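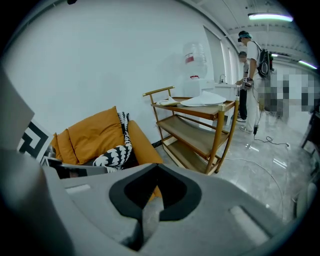 Figure 5.1 A mustard sofa with orange cushions and a patterned throw, next to a three-tier wooden cart.

Chapter 5
Soft Furnishings in a Shared Room

I have a weakness for a good throw. When I did up my first sitting room in Ristincombe I spent nearly everything on the sofa, then lived with it bare for a whole winter (cold, and a bit sad!). In January I finally draped a blanket over one arm and the room woke up.

Look at Figure 5.1 and see how the black-and-white pattern sits against all that orange. The plain white wall helps too – it lets the bold stuff do the talking. The cart beside it has cloth on the top tier and two bare shelves below, so there's room to put things away.

In this chapter we'll choose cushions, fold and drape throws, and plan a cart like this one. Keep your Luvska fabric swatches handy, you'll want them for the first exercise.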